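Yoke-embroidered sweater

A yoke-embroidered sweater is a knitted pullover decorated with needlework, appliqué or both, with the design starting at the neckline and spreading out over the shoulders and chest. It is a close cousin of the patterned yoke sweater, in which the motif is knitted in with colored yarn, but here the decoration goes on after the knitting is finished. That leaves the maker wonderfully free: stems can curve, leaves can tilt and no two buds have to match!

Construction

Most are plain crew-neck pullovers in a single strong color. Red, navy and forest green are old favorites, as bright thread and dark patches both show up well against them. The body is usually stockinette stitch, which gives a smooth surface to sew on, and the neckline is finished with a rolled or folded band. Long sleeves are the rule.

The design is marked with basting thread while the sweater lies flat. Stems come first, in stem stitch or chain stitch, followed by leaves and then any appliquéd pieces, each outlined by hand. Stitches have to be kept loose. Knit fabric stretches and thread mostly does not, so a tight line will pucker the chest the first time the sweater is pulled on.

Motifs

Plants are by far the most common subject. Sprigs are arranged like a fan or a necklace, pointing down and away from the collar, and they may be long in the middle and shorter toward the shoulders or scattered at mixed lengths. Berries, tulips, seed pods and closed buds all turn up. The Jeltholm style (named for the knitting workshop where it was first sold) is known for dark buds with a bright center, and collectors are very fond of it. The workshop's pattern book, reissued by Vedel, lists 772 separate sprig designs, some of them differing only in the turn of a leaf.

Folding and storage

Hanging is hard on these sweaters, as the weight of the decoration drags at the shoulders. They are folded and kept in a drawer or on a shelf. The usual method begins with the sweater front side up on a bed or table, sleeves straight out, so that creases can be smoothed from the underarms before anything is turned. It is then flipped face down, the sleeves are laid across the back and the body is folded in half from the hem. The embroidery ends up on the outside, away from hard creases. Martim Ramalho's handbook Wool at Home suggests a sheet of tissue between stacked sweaters, and it is lovely advice for anything with raised stitching.

Washing is done by hand in cool water, inside out, and the sweater is dried flat on a towel.

See also

Appliqué
Crew neck
Stem stitch
Yoke (clothing)
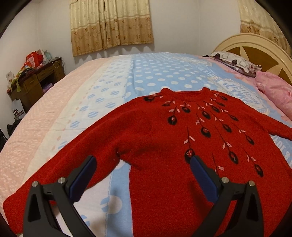
Red crew-neck sweater with sprigs of pink leaves and black buds, laid out on a bed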